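How to Fold Ankle Socks So They Stay Together

My grandmother balled up every sock in the house, and for years I did too, until all my cuffs went floppy and I finally had to learn a better way (thank you, Domenica!). It takes a minute to get the hang of, and then your hands just sort of do it while you chat or listen to the radio.

Start on a table or some other firm surface, because a bedspread lets everything slide around. Lay the first sock down flat and smooth it from the heel out toward the toe with your palm.
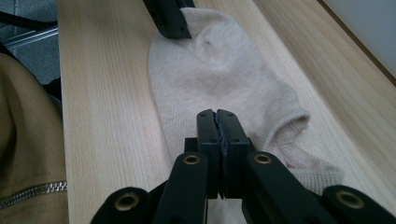
One ankle sock laid out lengthwise on the tabletop, a little rumpled.

Now put its mate on top, toe to toe and cuff to cuff. Fold the toes up toward the cuffs, about a third of the way, then fold once more and tuck the little bundle into the top cuff. Don't tug! Check for thin spots while you're at it, and set aside anything that needs a stitch.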